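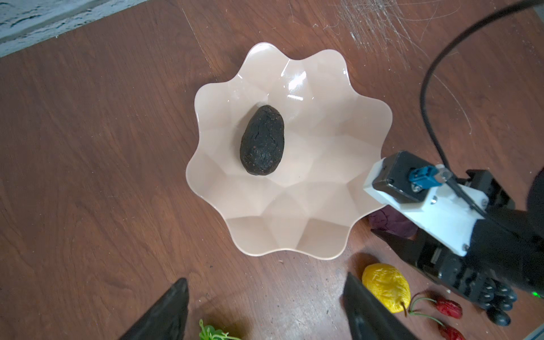

Ticket 92-57: Scratched tabletop, shared kitchen, Lillstead
Status: Open (reopened twice)
Category: Furniture, surfaces
Opened: Dec 1, 2023

Reported problem
Fan of fine white scratches on the wooden table, toward one corner. Reporter blames the cream scalloped bowl, the one shaped like a flower. The bowl was holding one avocado at the time, so overloading has been ruled out.

Log entry 1
Wiped the marks with a damp cloth. They vanished. Closed the ticket, feeling pretty good about it.

Log entry 2
Table dried. Marks came back. Reopened the ticket.

Log entry 3
Turned the bowl over and ran a fingertip around the base. Found one gritty spot on the foot. Rubbed it on a scrap board from the Furnbridge offcuts and got a single thin line, nothing like a fan. You would have to drag the thing back and forth a good many times to get the full effect. Asked the kitchen if anyone had been doing that. No replies, 64 people on the mailing list.

Log entry 4
Tried the walnut trick on the scrap board first. It works, in that the board now smells of walnut. Moved on to a brown wax stick from Pralerstead, rubbed across the lines and buffed off with an old T-shirt. Scrap board looks fine. Did the same on the table and closed the ticket.

Log entry 5
Reopened by reporter, who says the marks still show if you crouch by the window. Confirmed by crouching by the window.

Workaround
Stick-on felt dots under the bowl. Lift it, please - the lobes on the rim make decent handles. Herbs get chopped on a board and the board gets wiped, as grit under a dish will do the same job as a rough base.

Also raised under this ticket
Avocado is very dark and wrinkled. Requester asks if it is ripe or past it. Out of scope for Furniture, surfaces. Press near the stem and use your judgment.

Next step
Light sanding and fresh oil on the whole top in January, if Wu approves the 95 dollars. Table stays in use until then.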